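Bench notebook, stone room
15 Feb 2025
Entry: S. Raju. Copy to Siiri Huttunen, Sandro Bianchini.

Tourmaline, Yoshida order, continued from the last entry

Parcel is 19 greens from Henden, all elongated crystals, most with the c-axis closed and nearly black down the length. Sandro sorted by end colour before I got to them. Kept his order. Table goes parallel to the length on every stone in the parcel, no exceptions, including the two short ones I wanted to try the other way.

Preforms done on the 300 lap. Two crystals opened along a growth tube when the first side came off. One of these can be saved as a smaller step cut. The other is in the offcuts tin, labelled.

Dopping with the Mirus wax again. Grips well on the flat, poor on the rounded ends. Stone 7 moved on the dop during the first pavilion row and the meets ran out by about half a facet. Took it off, cleaned with meths, re-dopped with epoxy, recut the row. Lost some depth. Still inside the setting height on Kumiko's drawing, barely.

Note for next time: warm the stone on the plate together with the dop, from cold. Putting a cold tourmaline onto hot wax is asking for a crack, and with these inclusions we would not see it until polish.

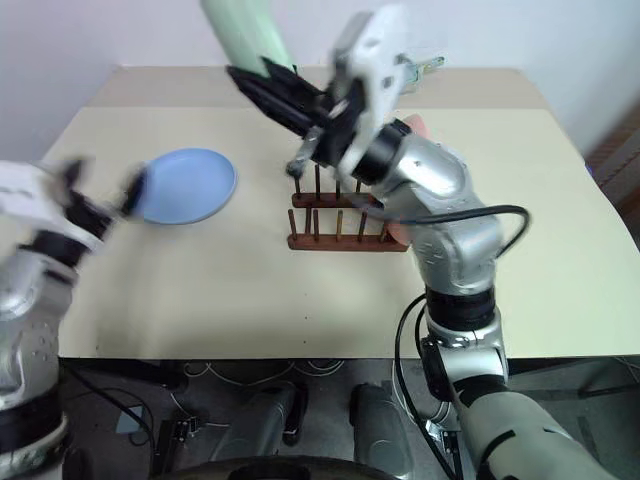
Polish trials

Three combinations tried on the pavilion mains of the same stone, so orientation is the same throughout.

Alumina on tin, lap damp. Slow, clean. A few fine scratches on the facet nearest the c-axis, gone after reversing the lap direction.

Alumina on the Plellska composite lap. Faster. Facet edges slightly softer under the loupe, worse on the narrow steps. Acceptable on a brilliant, not on these.

Cerium oxide on the Plellska. Stopped early. Orange-peel texture on two facets and no sign of it closing up.

Going with alumina on tin for the whole parcel. Time per stone in polish was roughly 25 minutes for the pavilion once the prepolish was right. Where the prepolish was poor it took far longer and I ended up going back a stage anyway, so there is nothing to be gained by pushing on.

Siiri asks whether the scratches could be contamination from the prepolish lap. Possible. The splash pan had not been emptied between stages. Emptied it, wiped down the mast and quill, changed the drip water. Next stone was cleaner, but it was also a cleaner piece of rough, so the question stays open.
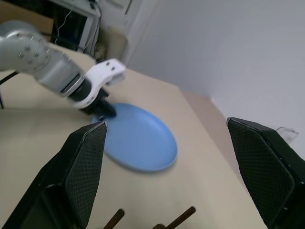

Notebook 3, page 80

Crowns

Transfer done in the V-block, wax to epoxy, overnight cure. Itsuki checked alignment on all of them against the girdle flat before the first dops came off. One was out by a visible amount and was corrected with the cheater. It should not need that much correction. Suspect the V-block has a burr in the rear slot. To be stoned flat and tried again with a steel rod.

Crown steps cut in three rows. The top row is too narrow on the small stones and reads as a line once polished. For the smallest I propose two rows and a slightly larger table. Kumiko has the drawing and will say whether the look holds across the bracelet, where the small ones sit next to each other near the clasp.

Girdles left frosted except for the centre stone, polished at Yoshida's request. It shows a little more of the brown in side light. I would have left it frosted.

Settings

Sandro has the first bezels made up in 18 ct yellow. Inner wall tight at the corners on the step cuts. He wants the corners cut wider on the stones. I would prefer the bezels relieved with a small graver, the stones being finished.

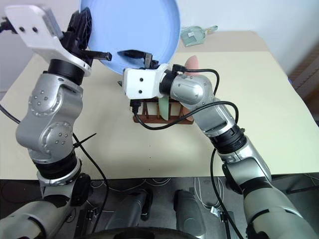
Agreed to relieve two bezels and seat the stones dry, no pushing over, then look at the gap under the microscope. If light shows through at the corners we go to heavier wall stock for the remainder and leave the stones as they are.

No ultrasonic on any of these after setting. Warm soapy water and a soft brush only. Siiri to add this to the job envelope, it was missing on the May repair and the stone came back with the fracture opened to the table.

To do
Stone the V-block, rear slot.
Order more alumina, the fine grade only.
Weigh finished stones and send list to Yoshida.
Recheck stone 7 for height once the crown is polished.
Ask Henden if the next lot can come with the ends windowed.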